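Kvaran desk cutting mat, large size: review after four months

Guido Ferri

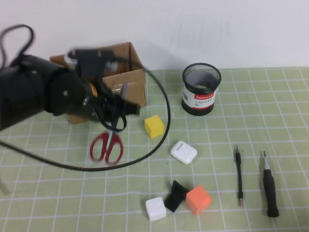
I bought the Kvaran mat in September to replace one I had used since college. The old one had curled at two corners and had a soft spot where I always cut. I do small repairs at my desk, some paper and foam cutting, and the usual amount of opening packages, so the mat stays down all day and things pile up on it: scissors, screwdrivers, the earbuds case, a few foam blocks.

I paid $33 for it from Prullovside, plus shipping. They sell the same mat in a smaller size, and I would not bother with that one unless your desk is very narrow.

Color and grid

Mine is the light green. Kvaran also sells it in gray and a dark blue. I picked the green so small screws would show up against it, and they do. Black screws are easy to find. Silver ones are harder under a desk lamp, but still better than on my old dark mat.

The grid is thin white lines. On a light green background that means the contrast is low. In daylight I can read it without trouble. In the evening I have to lean in, or move the lamp so it hits the mat from the side. If you do a lot of measuring straight off the mat, get the blue. I use a steel ruler for anything that matters, so I mostly use the lines to keep things square.

I checked the grid against the ruler in both directions and found no error I could see. The lines have not worn off yet, except for a faint patch near the front edge where my wrist rests.

Cutting

I use a knife with snap-off blades and change the blade often. Light cuts in paper and card close up well enough that I can't feel them with a fingertip. Heavier cuts leave a line. Corrugated cardboard is the worst for this, as I tend to press too hard and go through in one pass. There are three or four visible scars from breaking down boxes, and one of them catches a pencil point.

Foam cuts cleanly on it. The surface has a little grip, so a block stays put while you trim it. I cut a batch of cubes as spacers for a drawer and didn't have to clamp anything.

Both sides can be used according to the package. I haven't turned mine over yet.

Screwdriver work

This is what I use it for most. Small parts don't bounce or roll much when dropped, and a screwdriver set down on it tends to stay there. The round-handled ones will still roll if the desk gets a knock. A mat with a raised lip would fix that, but then you couldn't slide a ruler off the edge.

It protects the desk well. I dropped a screwdriver tip first from chest height and it left a small dent in the mat and nothing underneath.

Lying flat

The mat was shipped rolled, which I didn't like. It took 10 days to go flat, with books on the corners. One corner still lifted a bit after that, so I left a box sitting on it over a weekend and it has been fine since. The Grudolel mat I looked at in the Prekby store comes flat in a stiff sleeve and costs $13 more. If you need to use it the day it arrives, that may be worth paying for.

Smell

Strong rubber smell for the first week. I kept it in the garage for part of that time. I can't smell it now unless I put my face near it.

Cleaning

Damp cloth and a drop of dish soap. Pencil comes off. Permanent marker does not, and rubbing alcohol took some of the grid line with it, so don't use that. Superglue can be picked off with a fingernail once it has set.

Keep hot things off it. I have a friend whose mat warped from a coffee mug, and I keep my soldering iron on a separate silicone pad.

Would I buy it again

Yes, in the blue. The surface is good and the size is right for a desk where you also need room for a pen holder and whatever else lives there. I take off a point for the pale grid and half a point for shipping it rolled.

3.5 out of 5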